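3.2 Packing materials and layout

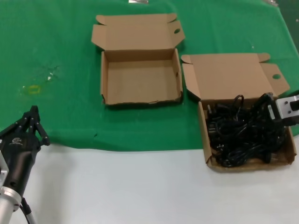

Figure 3. Two tuck-flap boxes on the work surface, one empty and one filled with black cables.

3.3 Containers

All packing trials used shallow boxes of tan corrugated cardboard with a hinged lid. The lid folds back through 180 degrees and lies flat behind the tray, so an open box needs nearly twice the table depth of a closed one. Tuck flaps at the corners of the lid and angled dust flaps along its sides engage with the tray when the box is shut. An oval finger hole in the side flap (Figure 3) gives a grip point for opening.

Boxes were reused between trials. Wear was recorded at the start of each block on the scale of Peng and Domínguez, in which fraying of the front rim and bowing of the front wall are scored separately. Both forms of wear are visible in Figure 3: the rim of the empty tray is frayed, and the front wall of the filled tray is slightly bowed. A box was retired when either score reached 9. Under this rule, 33 boxes were withdrawn before the end of the study.

3.4 Contents

Cables were chosen as the main fill material on account of their poor packing behavior. A coiled cable resists compression, and its loops tend to rise above the rim of a shallow tray even when unused volume remains below. In the filled box in Figure 3, several loops stand above the rim near the back, and a plug end projects at the left rear corner. We refer to such projections as rim violations. They were scored before the lid was closed.

Of 755 packing trials, 745 were retained for analysis. The remaining trials were excluded for incomplete rim scores.

3.5 Work surface

The white tabletop was partly covered with a green cloth, leaving a strip of the table exposed along one side. The cloth was not fastened or ironed. Wrinkles were left in place between trials, and its edge was allowed to lie unevenly. A tray could therefore rest partly on cloth and partly on bare table, as the filled one does in Figure 3. Support condition (cloth, table, or mixed) was coded for each trial and entered as a covariate in the closure model described in Section 4.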